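Roltasent Home Arm: Set-Up Guide
Section 4. Kitchen chores

4.1 What the arm can do today

Read this section before you assign any chore. The Roltasent arm is sold for light household work, but it does not do every kitchen job equally well. Chores are graded in the Taleteo app as Ready, Supervised or Not Yet.

Ready: closing a door or drawer that is already partly open, pressing a flat switch.
Supervised: opening a microwave door, turning a dial, moving an empty cup.
Not Yet: carrying hot food, lifting full bowls, wiping up spills, anything with a knife.

A Supervised chore needs an adult in the room for the whole run. The grade can change with a software update, so check it again after each one.

4.2 Teaching the microwave door

Rehearse the door in Visus, the simulator that comes with the arm, before you try it in your kitchen.

1. Open Visus and choose Kitchen, then Microwave.
2. Pick the model closest to your own. Match the side the handle is on and the type of controls. Color does not matter.
3. Set the gripper to Narrow.
4. Select Approach. The arm moves to its start position in front of the door and waits.
5. Switch to the close view and find the handle and the controls. 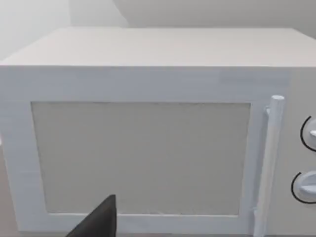 Figure 4-2. Close view in Visus: upright handle, two dials to its right, gripper fingertip at the lower part of the window panel.

6. Drag the grasp marker onto the handle, midway between its two brackets.
7. Select Run. Let the rehearsal finish without touching the controls.
8. Repeat until the success count reaches 100. You can leave the computer while this runs.
9. Select Send to Arm.

Note: The models in Visus are simple shapes. A rehearsal tests reach and the path of the door. It does not test how hard your own door is to pull, and a stiff latch is the most common reason a door that opens in Visus stays shut at home.

Note: If the grasp marker turns gray, the handle is out of reach. Move the base in steps of 2 inches and select Approach again.

4.3 First run in your kitchen

1. Unplug the microwave and make sure it is empty.
2. Clear the counter for 17 inches in front of the door.
3. Set speed to Low and pull force to 12.
4. Start the chore and keep one hand near the stop button.
5. If the gripper slips off the handle, raise the pull force by one and try again. Do not go past 20.

CAUTION: Stop the arm if the microwave slides on the counter. Do not hold the microwave in place by hand while the arm is pulling.

CAUTION: Do not let the arm start a cooking cycle when no one is home. Dials are graded Supervised on all models.

4.4 Upkeep

Replace the finger pads after 2,000 grasps. Use Saavedra pads, narrow type only. The count is shown under Arm > Wear and must be reset by hand after the change.

Guide revised January 2026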